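Housekeeping Robots: Set-Up and Handover Guide
Section 3: Bathroom Counter Work

By the Koveo documentation desk
4 January 2024
Filed under: Guides > Hospitality > Staff and Shift Planning

This section is for housekeeping leads and room attendants at properties where a Koveo two-arm unit shares the bathroom round. It covers counter tidying only. Floors, toilets and showers stay with the attendant.

3.1 What changes on the shift

The attendant no longer handles every item on the counter. The unit picks up cups, tubes and brushes and sets them in their places, and the attendant stands by, wipes down and signs off the room. Expect the first weeks to be slower than hand work. At Sturkidwood, the first property to run the unit on a full floor, leads kept the old room quota on hold until March and we suggest the same.

Note: Standing by counts as work time. Enter it on the room sheet under "assist," and do not book it as a break.

3.2 Before you start

1. Check that the battery light is green. A unit on amber can finish a room but should not begin one.
2. Clear the floor between the door and the vanity. Bath mats go over the tub.
3. Load the room layout from the Jestodis tablet. If the vanity has been replaced, record a new layout first (Section 5).
4. Close the drain. Small caps get dropped.
5. Set the arm speed to 300 for a new operator. Trained operators may use 500.

Caution: Never raise the speed to make up lost time. Report the delay and let the lead move rooms.

3.3 Running the counter

1. Bring the unit up to the vanity until the base stops by itself. Do not push it closer.
2. Stand to one side of the unit with the stop button in reach. Keep your hands off the counter while either arm is up.
3. Start the pick list. Small items lying near the front rim of the basin come first, then anything standing at the back.
4. Watch for mugs with a toothbrush leaning out. The brush sticks up past the rim and can be knocked by a finger coming in from the side.

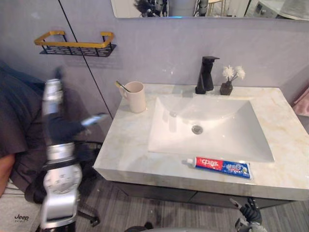 5. When both arms are folded, press Done on the tablet and wipe the counter by hand.

Note: Vases and decorations are marked "leave" by default. If one has to be moved for cleaning, move it yourself after step 5.

3.4 If an item is dropped

1. Press stop and wait for the arms to lock.
2. Pick up the item. A guest's toothbrush that has touched the floor is bagged and reported — it does not go back in the cup.
3. Enter the drop on the tablet. Drops are charged to the unit and do not appear on the attendant's record.
4. Restart from the pick list. The unit skips finished items.

3.5 Service

The finger pads wear faster on stone counters than on the rest. Replace both sets after roughly 3000 picks with Orlandini pads, short type. The tablet shows a reminder, but check them by eye at the start of each week as well.

Comments

hk_lead_floor2: Could you put the "assist" line in the training video too? Two of my people were booking it as break for a month.

Marble and Mop: Step 4 in 3.2 should be printed on the unit itself. We lost a toothpaste cap down the drain on day one.

tubside: Is there a left-handed layout? I'd like to stand on the other side from where the tablet tells me.

Koveo docs: @tubside Yes, Settings > Operator side. It will be added to 3.3 in the next revision.

nightaudit77: Our quota went back up before the attendants were ready. Please make that paragraph in 3.1 bold so the managers see it.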